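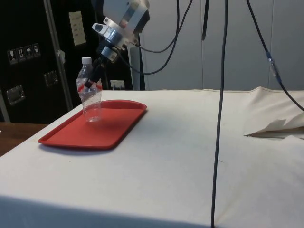
24/01/2025 — Consuelo Correa, edit room notebook

Rengifo wants to remake Wullura as a two-part feature and has sent over a first cut of the proof-of-concept reel. Watched it twice. I still don't see what the new version adds, apart from a louder score and a longer chase. The prop notes are thin too: the diner tray in the kitchen scene is listed only as "red, plastic", and a red tray with rounded corners and a raised rim, like the one on the pale cloth with the water bottle standing on it, would fit that line as well as any other. Asked them for a proper reference.

Timing. Reel runs 16 minutes, the deal memo says no more than that, and they are already talking about over 40 for the pilot version. Trimmed the opening by 3 shots. It plays better, though I doubt they'll keep it.

Kikstead claims the original writers are "on board". On board how? No names in the memo, no credit line, and the same claim was made in August about the Wunden remake, which then lost its director and half its script. I'll believe it when there's a signed page.

Sound: dialogue in reel 2 drifts after the car door. Re-synced by hand, check again on the big speakers.

To do — ask for the old shooting script, label the drives, chase the music rights.

Contact: edit room, Kikstead
© Kikstead. All rights reserved.
Back to top

This site uses cookies. Accept / Manage settings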